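Gripper lets go halfway to the pot
Posted by Liên Tô

Hi all, my little servo arm keeps going limp at the elbow! It'll lift the toy carrot fine, then about 2 seconds later the whole thing sags and the claw bangs the saucepan.
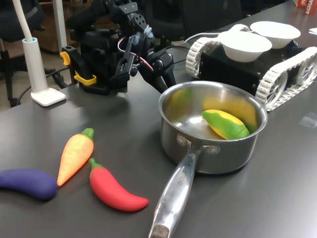
Sheena Lennox
Sounds like a brownout. What's your supply rated at? Mine did this until I put a 2000 mAh pack on it, and please keep your fingers clear when it drops.

Purves13
Mine does that too, no idea why.

Liên Tô
Checking the wiring tonight, cheers!

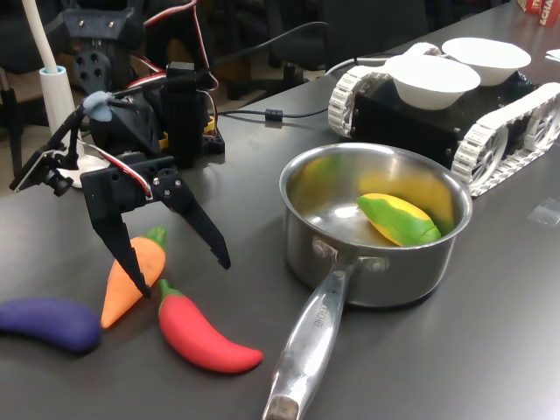
Claw over the carrot, corn in the pot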